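Buildings > Shared Houses > Walk-Through Checklists

Home Notices Bookings Repairs Contact

Hescombe House -- Fall Walk-Through, With Comments

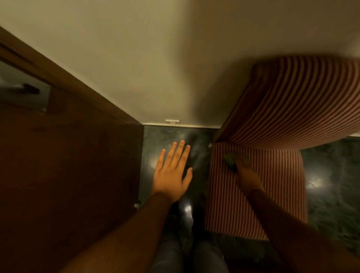 Done 2022-11-08 by Marlene Caldeira, with Reinaldo Sales holding the ladder and offering opinions. Items are marked OK, FIX, or WATCH. WATCH means I don't like it but can't prove anything. Items left over from September are marked with an S, and there are more of those than I would have hoped for from a house full of adults.

ENTRANCE AND STAIRS

1. Front door closes and latches by itself -- OK. It does so with enough force to be heard in Cillbridge. Closer could be backed off a quarter turn.

2. Porch light -- FIX (S). Still out. The new bulb is on the windowsill directly under the fixture, where it has been since the last walk-through.

3. Stair rail, ground floor to second -- OK. Pulled on it hard in four places.

4. Stair rail, second floor to attic -- FIX. Top bracket has one screw in it. It would like three. Do not lean on this to take off your boots, Reinaldo.

5. Stair treads -- WATCH. Sixth one up has a lifted nosing strip. Glued it in the spring. Will try screws.

6. Stairs clear of stored items -- FIX. One bicycle pump, two flowerpots, a bag of potting soil. The landing is part of the way out of the building in a fire and should be treated as such by people who garden.

SMOKE, GAS, AND FIRE

7. Smoke alarms, all floors -- OK except attic. The attic alarm was found in a drawer with its battery next to it. Thaís Bittencourt says it went off whenever she made toast. Moved it 80 inches farther from the toaster and put it back on the ceiling. Please leave it there.

8. Carbon monoxide alarm, boiler cupboard -- OK. Test button works. Replace-by date is next year, so add to the list for then.

9. Kitchen extinguisher -- WATCH. Needle in the green, pin in place, tag unreadable because somebody hung a dish towel on it for a long time. Asked Rezende to come and retag it.

10. Fire blanket -- OK. Behind the microwave is an odd place for it, so I moved it to the hook by the door.

11. Bedroom doors open fully and are not blocked from inside -- OK in all rooms. Hiyori Miyazaki had to shift a laundry rack to let us in, then argued that this proved it could be shifted. Marked OK on the understanding that the rack lives somewhere else.

ELECTRICAL

12. Breaker panel labels -- FIX (S). One breaker is labeled "other." Another is labeled "not this one." I have ordered proper labels.

13. GFCI outlets, kitchen and both bathrooms -- OK. All tripped, all reset.

14. Extension cords -- FIX. Found a power strip plugged into a power strip in the study, running a space heater. Unplugged it. The heater goes straight into the wall or it goes home with me.

15. Lamp wattage -- FIX. Hall lamp says 60 watts maximum and had a 100 in it. Swapped.

WATER AND HEAT

16. Hot water at upstairs tap -- OK.

17. Under-sink leaks -- WATCH. Slow drip at the Zotex filter in the kitchen. Tightened by hand. Bowl underneath for now. Whoever empties the bowl, write it on the sheet.

18. Boiler service -- FIX (S). Overdue. Rezende quoted $258, which Mafalda Torres thinks is high, and it is, and it will be higher in January. Booking it this week unless I hear from a cheaper and equally licensed person.

19. Outside faucet shut off and drained -- OK.

OUTSIDE

20. Gutters, street side -- OK, cleared.

21. Gutters, yard side -- FIX. Growing a small tree. Reinaldo is fond of it. It is coming out anyway.

22. Back step -- WATCH. Rocks a little to the left. Paint the edge white until it can be bedded properly.

Comments go on the sheet by the phone. Comments about my handwriting on the last sheet have been read. Next walk-through is in the spring, and I'd like to retire the S.

-- M.C.

Recent items
Trash and Recycling Days, Winter
How to Bleed a Radiator Without Flooding Hiyori's Room
September Walk-Through, Hescombe House
Parking on the Cillbridge Side
Lost and Found: Gloves, Mostly Left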